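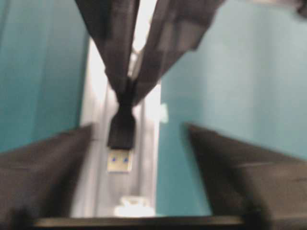 *Black cable with a USB Type-A plug, blue inside.*

## Vestero cables: common questions

**Will it fit an older USB port?**
Yes. A Type-A plug with a blue insert is usually USB 3.0. It works in older Type-A ports at the slower speed.

**It won't go in. What now?**
Turn the plug over and try again. Don't force it.

**How long is the cable?**
2 meters. We don't stock a longer one.

**Can I return it?**
Yes, within 15 days, with the packing slip. Send it to our Disville address, attention Ailbhe Doherty.

**Do you sell to schools?**
Yes. Orders of 100 or more go through Oisín Gilmartin.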